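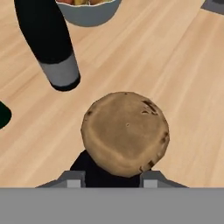
Tollar kitchen arm: we spend on the computer first, the metal later

Quick update from me, because several of you have stopped me by the kettle to ask whether we've bought a robot yet. We haven't! But we do have a plan now, and a bit of money against it, and I promised Eglė Šimkus I'd write it up before everyone went off for the summer.

For anyone who missed the spring meeting, Tollar is our plan to put an arm on the island worktop in the Greenwood training kitchen. It would fetch and pass things for people who find lifting or gripping hard – veg, bottles, the salt and pepper, that sort of job. We had two suppliers in mind and were all ready to ask for quotes when Tarmo Grīnberga (who has been through this before at Nelden, and has the scars) talked us into trying the whole thing on screen first.

So that's what we've been up to. We've got a made-up kitchen on the computer with a long wooden-topped island, a sink in the middle of it, chairs along the front and the ovens and cupboards behind. The arm has its base down at one end. You can fill the worktop with whatever you fancy and see how the arm would get on before anyone signs for a crate.

I'll admit I was sceptical. I thought it would look like a cartoon and tell us nothing. Then I spent a Sunday watching the hand's-eye view of a potato and came in on the Monday with a page and a half of notes, so there you go.

What the potato did to the budget

The main thing that's changed is the hand. Our first draft had a simple gripper with two fingers and nothing else, as the supplier's list had it down as the standard fit. I'd never given a moment's thought to how wide it needed to open. A potato is lumpy and round and no two are alike, a wine bottle has a neck and a body that want quite different grips, and a fruit bowl is another matter again. Eglė has asked both suppliers to quote with a spare set of fingertips, and to tell us in writing what widths the hand can manage. One has replied already. The other has sent a brochure.

We've also put in a line for a camera on the wrist. I wanted to leave it out, I'm afraid, to save a bit. Having looked at the close views I've changed my mind. When you're right down at the worktop, one thing gets in front of another very quickly, and a long dark object lying across the middle can hide part of a bowl. 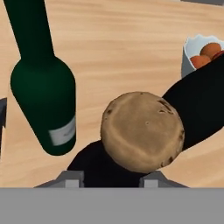
The money bit

The computer work has a budget of £985, which covers the software help and some of Tarmo's time. It runs for 5 weeks, and we're already into it. By the end I'd like us to have done more than 2000 test pick-ups with different objects in different places. They run overnight, so please don't switch off the machine in the corner office, even if it's humming at you.

The arm itself is a separate pot. I'm not going to put a figure here while the quotes are still out, but I can tell you we're holding back 40 per cent of that pot for everything that isn't the arm. Last time I suggested keeping that much aside there was a sharp intake of breath round the table, so let me explain where it would go. There's the mounting, the spare fingertips, the wrist camera, delivery, training for staff, and a service visit in the first year. Nelden kept next to nothing back when they bought theirs and then had to wait months before they could afford to have it fixed down properly. I really don't want to be writing that update.

Where it goes on the worktop

The other question is where to put the base, and I've gone back and forth on this more than I'd like. At the end of the island it leaves the sink alone and most of the chairs are still usable. The trouble is the far end, where the shakers live and where people will naturally leave bottles. An arm has to stretch a good way along to get there, and a longer arm costs more.
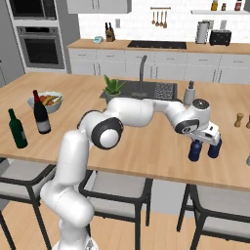

Dace Sepp thinks we should fix the base nearer the middle and buy the shorter model, which would be cheaper, though you'd lose somewhere to sit and have a lump of machinery near the taps. Přemysl Matoušek would sooner keep it at the end and simply agree that the things it has to fetch stay within reach. Both layouts will be tried on screen before we choose, along with a third one Stukberg sent over, which has the base on a small side table. I can't see that one passing the wobble test, but I've been wrong once this year already.

What happens next

Sushil Thakur is drawing up the list of objects for the tests and would love suggestions from anyone who cooks in there regularly. Real things you'd struggle with, please, and do say which ones come out every day. He's after jars in particular. Send them to him by the end of the month, or leave a note on the fridge at Greenwood and I'll pass it on.

Quotes should be back in September. I'll bring them to the next open evening, with Tarmo's results alongside, and we can argue about chairs then.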